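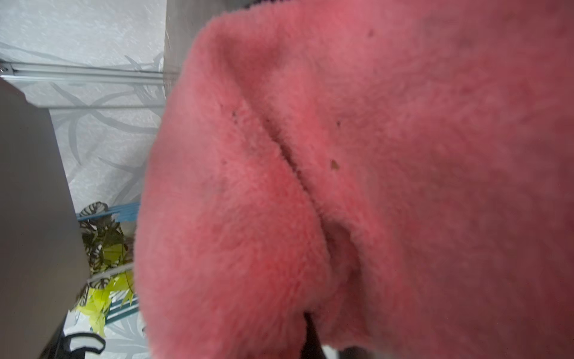
Shivam Srivastava would like me to stop calling it a dollhouse. "It's a cell," he says. "People pay for a cell." The cell has leaf-print wallpaper, a marbled floor and a small shelf with books on it, so I've agreed to call it furnished.

Srivastava runs Bultstead, which rents out two-armed robot workcells to companies that want their machines practiced in tidying up. The smallest package, the Kashyap, comes with both arms, a camera on each wrist and 14 hours of operator time. Setup takes 2 days. The props are extra, and he is touchy about the props.

"Everyone asks about the arms," he says. "The arms are fine. The arms are bolted to a rail and do what you tell them. What customers remember is whether we gave them something awkward to pick up."

Plush is the favorite. A wooden block has the decency to stay one shape, he says, while a soft toy "has opinions."

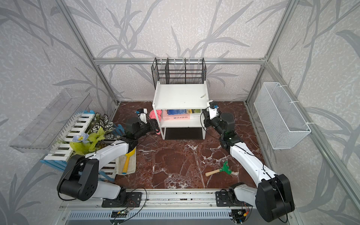

The cell at work, with a pink stuffed toy by the shelf and garden tools on the floor.

I ask why anyone would pay when Vimesach, his nearest rival, offers a bare table for less. He takes this well, considering.

"Then your robot gets very good at bare tables. Do you own one? I don't."

The catalog now runs to 718 props, and customers can swap a set up to 3 times per rental. His own complaint is with Zikier, the scheduling software, which in March booked two clients into one cell. Both turned up at eight in the morning. "They shared," he says – and then, after a pause, "One of them shared."

He has since bought a paper calendar.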